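A tábua da minha avó, ou como aprendi a cuidar da madeira

16 de dezembro de 2018

Escrevo este texto em português porque prometi à minha professora, e também porque a maior parte das pessoas que me ensinaram estas coisas fala português comigo. Peço desculpa pelos erros. Vivo aqui há sete anos e ainda confundo "por" e "para", e com as palavras de cozinha acontece pior, porque cada vizinha tem uma palavra diferente para a mesma coisa.

Em setembro mudámos de apartamento. A cozinha nova é pequena e tem só uma bancada, ao lado do fogão, e por isso tive que decidir o que ficava fora e o que ia para dentro dos armários. Tirei tudo das caixas e pus em cima da mesa da sala, e foi assim que percebi que tinha cinco tábuas de madeira, e que quatro delas estavam em mau estado. Uma tinha uma fenda de um lado ao outro. Duas cheiravam a cebola, mesmo depois de lavadas. A outra estava torta e dançava quando eu cortava o pão.

A quinta é a da minha avó Heidrun Leitner. Ela usou-a para fazer massa durante 35 anos e deu-ma quando saí de casa. É uma tábua simples, sem pega e sem desenho nenhum, mais escura no meio do que nos cantos. A avó nunca a pôs de molho. Quando eu era criança e queria ajudar, deixava sempre a loiça dentro da água com muita espuma, e a única coisa que ela me tirava das mãos era a tábua. Naquela altura pensei que era mania de velha.

A primeira coisa que fiz foi perguntar à Marisol Nava, que mora no segundo andar e trabalhou muitos anos com móveis. Levei-lhe as cinco dentro de um saco. Ela passou o dedo pela superfície de cada uma, contra o fio da madeira, e separou-as em dois montes sem dizer nada. Da fendida disse que já não servia para comida, porque na fenda fica sempre alguma coisa que a escova não alcança. Das que cheiravam a cebola disse que tinham remédio. Da torta disse: "Esta secou deitada."

Eu não sabia que uma tábua podia secar mal. Sempre as deixei deitadas na bancada, em cima de um pano, e achava que fazia bem. A Marisol explicou-me que assim o lado de cima seca depressa e o lado de baixo fica húmido, e a madeira curva. A tábua deve secar em pé, com ar dos dois lados. Se já está torta e a curva é pequena, pode-se molhar um pouco o lado côncavo e deixá-la uma noite com peso em cima. Experimentei com a minha, com dois dicionários e uma panela de ferro. Melhorou, mas ainda dança um bocadinho.

Para o cheiro fiz o que toda a gente aconselha, sal grosso e meio limão. Esfrega-se com a metade cortada para baixo, devagar, espera-se um pouco e passa-se água. Na primeira vez o cheiro só ficou diferente, cebola com limão. Repeti no dia seguinte e outra vez no fim de semana, e então sim. A minha amiga Citlali Ibarra prefere bicarbonato e diz que o limão come a madeira. Não sei quem tem razão. Ela também lava as tábuas dela com água a ferver, e isso eu não me atrevo a fazer.

Depois vem a lixa. Comprei duas folhas, uma média e uma fina, na loja de ferragens da esquina. O senhor perguntou-me o que eu ia lixar, e quando respondi "uma mesa pequena" (esqueci a palavra tábua, que vergonha) vendeu-me também um bloco de cortiça para enrolar a lixa. Foi o melhor euro e meio que gastei neste outono. Lixa-se sempre no sentido do fio, primeiro com a média até desaparecerem os riscos mais altos, depois com a fina. Entre uma e outra passa-se um pano húmido e deixa-se secar, porque a madeira molhada levanta uns pelinhos que só se sentem com a mão.

E é preciso uma mão para segurar. Isto parece uma coisa sem importância, mas estraguei a borda de uma das tábuas porque a apertei mal e ela fugiu. O polegar deve ficar por cima e os outros dedos por baixo, bem perto do canto, e a outra mão trabalha longe deles.
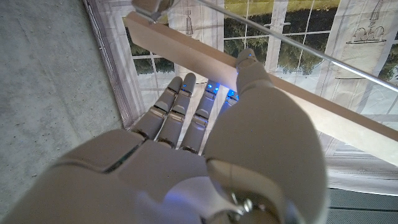
O óleo

Aqui cometi o erro mais caro, por isso deixo-o escrito com cuidado. Usei azeite. Tinha em casa, era bom, e a tábua ficou linda durante 13 dias. Depois começou a cheirar como um armário fechado. O azeite fica rançoso dentro da madeira, e tirar dali esse cheiro deu-me mais trabalho do que a cebola. Tive que lixar tudo outra vez.

O que se usa é óleo mineral próprio para contacto com alimentos. Eu comprei um frasco da marca Zinari, mas imagino que os outros sejam parecidos, desde que o rótulo fale de alimentos. A Natalia Valdovinos, que fez comigo o curso de português e agora tem uma pequena pastelaria, mistura o óleo com cera de abelha e aplica a pasta com um pano velho de algodão. Deu-me um boião dessa mistura no meu aniversário. Cheira muito bem e dura mais tempo, embora seja preciso esfregar com força até a superfície deixar de colar.

O meu modo é este: tábua limpa e seca desde a véspera, uma camada generosa de óleo, também nas bordas e no topo, onde a madeira bebe mais. Deixo a noite inteira em pé sobre papel de jornal. De manhã limpo o que sobrou. Na primeira vez fiz duas camadas, e agora faço uma por mês, quando vejo que a água já não forma gotas.

Onde guardar

No apartamento antigo as tábuas viviam empilhadas debaixo do lava-loiça, o pior sítio possível. Agora tenho um suporte estreito ao lado da janela, feito com um escorredor de pratos antigo, e cada uma tem o seu espaço. A da avó fica mais perto da parede, onde não apanha sol à tarde. Uma serve só para o pão e outra para legumes e alho. A que ainda dança uso para pôr panelas quentes em cima da mesa, e não se queixa.

A fendida custou-me deitar fora. Cortei-a pela fenda e a metade maior está agora na varanda, debaixo do vaso de manjericão. A metade pequena dei ao filho da vizinha, que quis fazer uma rampa para os carrinhos.

Falta-me contar que telefonei à minha avó para lhe perguntar que óleo ela usava. Ficou calada um momento e depois disse que nunca pôs óleo nenhum, que a manteiga da massa chegava. Não contei isto à Marisol.

Se alguém souber como se tira uma mancha de beterraba de madeira clara, por favor escreva-me nos comentários. Já tentei o limão.

Textos recentes
Sopa de abóbora para dias de chuva
A mudança, parte 2: as caixas que ainda não abri
O pão de centeio que saiu bem à terceira
Palavras de cozinha que confundo sempre
Uma tarde na pastelaria da Natalia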